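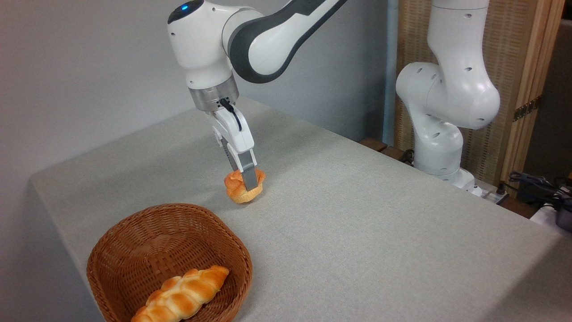 Avelard Tesorería 13
Previsión de caja para empresas en reestructuración
Referencia 2533

Inicio > Productos > Finanzas y deuda > Avelard Tesorería 13

Quien haya preparado un plan de reestructuración con una hoja de cálculo que pasa por seis correos al día sabe lo que cuesta cuadrar el lunes lo que estaba cuadrado el viernes. Tesorería 13 lleva la previsión de caja a 13 semanas a un único sitio, con los cobros, los pagos y la deuda enlazados entre sí, ¡y cuánto se nota cuando el banco pide la versión actualizada para dentro de una hora!

La pantalla principal es la rejilla semanal. Cada línea se abre hasta llegar a la factura o al vencimiento que la compone, y si se mueve un cobro de semana, el saldo se recalcula en todas las columnas siguientes. A nosotros nos encanta la vista de desviaciones, que pone lo previsto junto a lo real y guarda el comentario de quien lo revisó (parece poca cosa, pero al segundo mes ya no se puede vivir sin ella).

Cuadro de acreedores

Los créditos se agrupan por clases, con su importe, garantía, intereses devengados y sentido del voto. Se pueden probar quitas, esperas o conversiones en capital y ver enseguida cómo cambia el calendario de pagos. Cada propuesta se guarda como un escenario aparte, así que la que se descartó en marzo sigue ahí si en mayo alguien quiere volver a ella.

Novedades de la última versión

- Línea propia para la financiación interina, con disposiciones parciales.
- Aplazamientos de impuestos y cuotas con calendario editable.
- Exportación del cuadro de acreedores en CSV y XLSX.
- Aviso por correo cuando el saldo mínimo previsto baja del umbral fijado.
- Corregido el redondeo de intereses en préstamos con carencia.

Conexiones

Lee extractos en Norma 43 y ficheros CSV. Se entiende muy bien con Lindqvist Contable y con Ganier Cobros, de donde trae los saldos abiertos de clientes y proveedores cada noche. Para otros programas hay una plantilla de importación que se descarga desde el área de cliente.

Ficha del producto

Horizonte: 13 semanas, más vista mensual a dos años
Usuarios incluidos: 8
Permisos: edición, revisión y solo lectura (este último pensado para bancos y asesores)
Divisas: euro, libra, dólar y corona sueca
Idiomas: español, francés e inglés
Acceso: navegador, sin instalación
Copias de seguridad: diarias
Precio: 615 € al mes, IVA no incluido
Permanencia: ninguna

Puesta en marcha

La carga inicial se hace en una sesión a distancia con nuestro equipo de Fevinton. Conviene tener a mano el balance de sumas y saldos, el detalle de la deuda financiera y los vencimientos de proveedores. Los usuarios adicionales se dan de alta desde el menú Administración y se facturan aparte.

La consolidación de grupos con varias sociedades llegará en agosto, sin cambio de precio para quienes ya tengan contrato.

Ficha actualizada el 15 de mayo de 2020

Solicitar demostración | Descargar guía de usuario | Ver otros productos de Finanzas y deuda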